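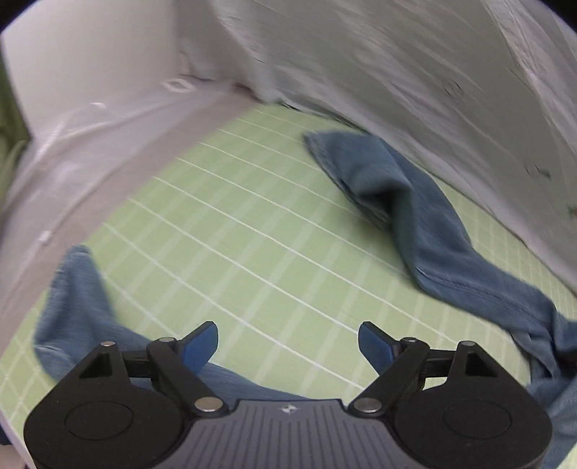
Every few months someone tells me the laundry problem is nearly solved. I have been hearing it long enough to have worn out several pairs of jeans, all of which I folded myself.

The latest was a man from Brotero at a trade show in October. His company had collected 4,000 folds, he told me, and the success rate was climbing. I asked what counted as a success. He said the garment had to end up inside a rectangle. My nephew could pass that test at the age of three, with his feet.

I don't doubt the work is hard. Denim is stiff at the seams and limp everywhere else. A leg doubles under itself and the hem disappears. You and I give it a shake, find the waistband by feel and get on with it. A machine with two fingertips has to work out which wrinkle is an edge and which is only a wrinkle, and then pinch one layer when there may be three.

So I'd like the people selling these things to talk about that part. Seten's brochure gives 105 seconds as its best time for a pair of pants. Best time, starting from where? Laid out on a clean surface under good light, I would guess. My pants come out of the dryer inside out, knotted around a pillowcase, with a sock up one leg.

Kwesi Dankwa runs the commercial laundry in Iststead and has more reason than I do to want this. He has 30 people on the floor and can't fill the night shift. He tried a Baidoo folding cell last year and sent it back. It did flat towels well — he was fair about that — but someone had to stand there feeding it, and that someone could have been folding.

"I'd buy one tomorrow if it could take a full cart," he told me. "I don't need it to be fast."

That seems to me the right question to put to any of them. Give it a cart, leave the room, come back in the morning. Until a company will let me watch that with clothes I brought from home, I'll treat the percentages as advertising.

I have a basket waiting upstairs, mostly jeans. It should take me ten minutes, and I'll probably put it off until tomorrow.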